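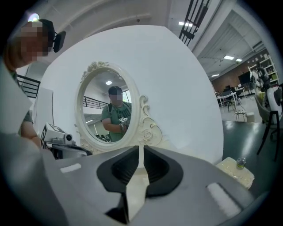
Oval mirror with a carved cream-white frame and a rose motif at the crest.

Skenach and Sketano Agree on Shared District Boundary

24/07/2026

The neighboring districts of Skenach and Sketano have adopted a single description of their common boundary, ending a long period in which the two district offices issued maps that did not match. The agreement was approved by both district assemblies and takes effect upon publication in the regional register.

The boundary runs for 41 miles, from the gravel flats above the town of Bekdale to the eastern shore of Lake Sketano. Most of it follows the watershed between two river valleys and has never been in question. The differences were confined to the lower ground near Bekdale, where the river has shifted its bed several times and where older surveys placed the line on opposite sides of the same meadow.

Under the new description, the line in this section is fixed by surveyed points on land and no longer moves with the channel. The district assemblies stated that this would give residents, road crews and emergency services one reference to work from. The surveyed points are to be marked with low stone posts before the start of winter.

Skenach, the larger of the two districts, has a stated area of 1,315 square miles under the agreement. It is bordered by Sketano to the east and by upland forest to the north and west. The land is mostly hilly, with farming in the valleys and summer grazing on the higher slopes. Sketano is lower and more densely settled — its towns lie close together along the lake — and depends largely on fishing, orchards and small workshops. Bekdale, the main road crossing between the two, remains within Skenach, while the settlement on the opposite bank remains within Sketano.

The technical work was carried out by the Upadhyay Institute of Geography, which compared the written descriptions held by each district with field measurements taken along the river. The institute presented its draft to both assemblies in May. A public comment period followed, during which landowners could inspect the draft map at either district office and submit corrections.

According to the institute's report, most of the comments received concerned place names. Several hills and streams along the watershed carry one name on the Skenach side and another on the Sketano side. The agreement does not choose between them. Both names will appear on official maps, with the Skenach form printed first on sheets issued in Skenach and the Sketano form printed first on sheets issued in Sketano. Where only one name is in local use, that name will stand alone.

The report also corrects the recorded height of the pass on the old Bekdale road and removes a footbridge that no longer exists. A revised index of villages, including alternative spellings, is attached as an appendix.

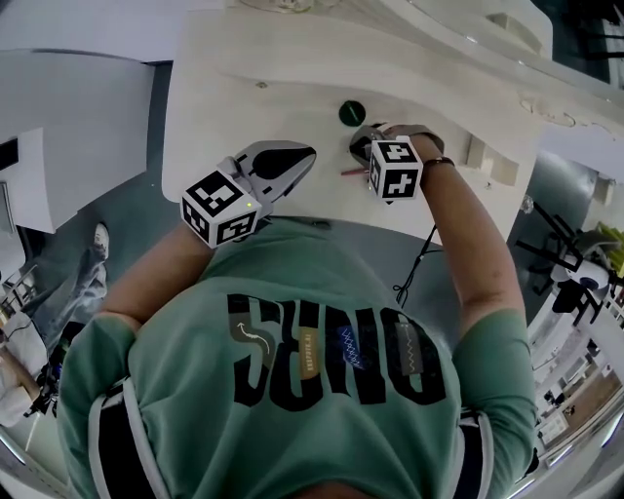
Will any household have to change its district registration as a result of the agreement?

Seven households on the meadow road west of Bekdale will move from the Sketano register to the Skenach register, and the transfer will be completed by the district offices without charge.

Property titles are not affected by the transfer. Existing grazing and water rights on both sides of the line also remain in force, including the right of Sketano farmers to bring livestock across the river at the Bekdale ford. School enrollment will stay as it is for children already attending, and postal addresses in the area will be updated in both registers on the same date.

The two districts have further agreed to review the surveyed points every 10 years, or sooner if flooding damages the posts. The cost of the first round of marking will be divided equally. Later repairs will be paid for by the district on whose side the access road lies.

Printed copies of the new map are available for inspection at the district offices in Skenach and Sketano and at the public library in Bekdale. The full text of the agreement, together with the institute's report and the village index, may be requested in writing from either office. Maps issued under the earlier descriptions may still be used for general travel, but will no longer be accepted with land or building applications.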